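Tundico Striped Cutting Board with Juice Groove

Item 577
In stock, ships in 2 days

I've been making boards in the back half of the Bidau shop for a good while now, and the striped one is still the one I'd grab for my own kitchen (I did, I have two). It's a big rectangular hardwood board with rounded corners, built up from long strips that run the whole length, dark brown next to honey brown, with one pale strip down the middle so it doesn't look too serious. My brother-in-law says it looks like a racing stripe. Fine by me!

No two come out the same. I pick the strips by eye from whatever's on the rack, so some boards get a lot of wavy figure and some are pretty calm. If you care a lot one way or the other, put a note on your order and I'll dig through the pile for you. Malsha Ranasinghe wrote in last November asking for "the weirdest one you've got" and I think she's happy, she ordered another for her mom.

The juice groove

It runs close to the edge and follows the curve at the corners. I used to cut it square into the corners and they were a pain to wipe out, so I changed the template. You can run a folded paper towel along it in one go now. It'll take what comes out of a roast chicken. For a really big turkey, pour some off halfway through, or you'll be mopping.

Looking after it

Wash it by hand with warm water and a bit of dish soap, then stand it on its edge to dry. Please don't put it in the dishwasher. I've had three come back to me that way and one was in pieces. Every board leaves here with two coats of Cardoso board oil, and you'll want to add more when the wood starts looking dull and thirsty. In my house that's once a month or so, more in winter with the heat on.

Scratches happen, it's a cutting board. A light sanding and fresh oil will take care of most of them, and if yours gets really beat up you can mail it back and I'll resurface it for the cost of shipping.

Does it slide?

A little, on polished stone. There are no rubber feet because I like being able to flip it and use both sides (the back has no groove, so that's my bread side). A damp dish towel underneath holds it still. I keep ours on the marble by the stove and it hardly ever gets put away.

What people ask for

Engraving is available on the back only, up to two lines. Ruairi Cowie does the lettering by hand, so add a week. The smaller size, item 861, has the same stripes and the same groove, and it's the better pick if your counter is short on space. Oil is sold separately.
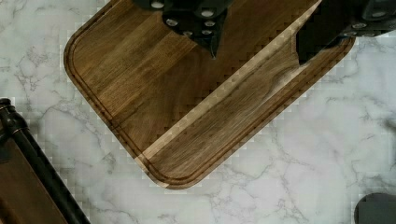
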